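Plusano Bench Guide
Section 7: Setting up and running the two-arm spill wipe

Updated 2025-01-20

This is the section most new people at Balldale turn to first, and we understand why. The spill wipe is the most fun task in the whole guide! It uses both arms, it makes a mess, and the results say a lot about how well a policy copes with cloth and liquid at the same time. Please read through the whole section before you pour anything.

What the task measures

One arm holds a towel and wipes. The other arm stays open over the near side of the table, and its wrist camera gives the policy a second view of the drops. In the Skesstead method, the policy has to choose each stroke from the drops that are left, with no fixed wiping path to fall back on. Small drops matter as much as big puddles, and the tiny ones are where earlier versions used to lose points.

Before you start

You will need a clean plush towel with a stitched border, a squeeze bottle of the amber test liquid, a roll of paper towels for the reset, and a table that has been wiped down and dried by hand.

CAUTION: Keep liquid away from the gripper palm and the finger mounts. If any gets in there, press stop, cut power to that arm and dry it before going on.

CAUTION: Route the cable of the wiping arm so it has slack at full reach. Do not let it lie where the towel will travel.

7.1 Laying out the spill

1. Home both arms and open both grippers.
2. Set the towel down at the far side of the table, bunched up. Don't smooth it flat. The policy was trained on messy starts and we want to keep it that way.
3. Put down the drops between the towel and the near arm. Mix the sizes freely: a few wide puddles, some round drops, and a good number of specks from a quick flick of the bottle.
4. Leave clear space between the groups so that the policy has a real choice of where to go first.
5. Load the task file and select "wipe, two-arm."
6. Jog the wiping arm down until its fingers press into the towel, then close the gripper.
7. Bring the near arm in low with its fingers wide open, and check the live view from its wrist. 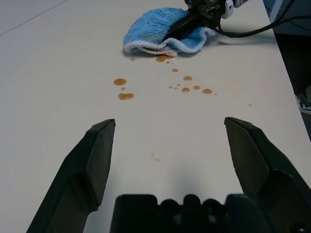 8. Adjust the exposure until the drops show a bright highlight and a dark rim. The drop finder leans hard on those two cues, and a washed-out view will cost you specks.
9. Save the view as your start reference.

NOTE: Faint stains from an earlier trial will show up on a white table. The policy handles most of them well, but for a scored trial you should start over with a clean surface.

7.2 Running a trial

1. Clear your hands and tools from the table.
2. Press Run. The trial is capped at 2,000 control steps.
3. Stay by the stop button the whole time. Feet behind the line, please, but you're welcome to lean in and watch.
4. If the towel slips out of the fingers, let the policy try to pick it up again. It gets 3 tries before the trial ends by itself.
5. When the arm stops, wait for the "saved" message before you touch anything.

NOTE: The first stroke can be slow to begin. The policy spends a moment comparing the two wrist views, and it may shift its grip on the towel before it moves. Give it time.

7.3 Checking the camera position

The score compares the view before and after wiping, so the near arm has to hold still. A small change in wrist angle moves every drop in the view, and the score will drift with it.

1. Open the start reference beside the live view.
2. Compare the fingertips and the right edge of the table. These are your best landmarks.
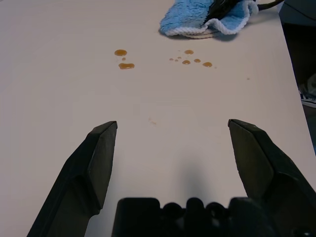 3. If the table edge doesn't line up, send the near arm to its saved pose again and take a new reference.
4. Compare the color as well. A warmer or cooler table usually means that auto white balance is still on. Turn it off in the camera tab, then repeat step 1.
5. Write the pose number in the trial log.

7.4 Scoring

The scoring tool reports 2 values: area left and drops left. Record both. Area left tends to look great early on, when the big puddles go, while drops left tells you whether the policy went back for the little ones. We learned the most from runs where the two values disagreed, so please keep those logs even if the trial looks like a failure.

The Demissie stroke planner, added in December, made a clear difference to drops left in our own trials. It shortens the stroke when the target is small, and it's a real pleasure to watch the arm slow down and dab at a single speck. To compare with the older planner, turn off "short strokes" in the task file and repeat the trial with the same layout.

7.5 Reset

1. Open the wiping gripper and lift the arm clear.
2. Take the towel away and swap it for a clean one.
3. Wipe the table with a damp paper towel, then a dry one.
4. Wipe the fingertips of both grippers.
5. Home both arms and go back to 7.1.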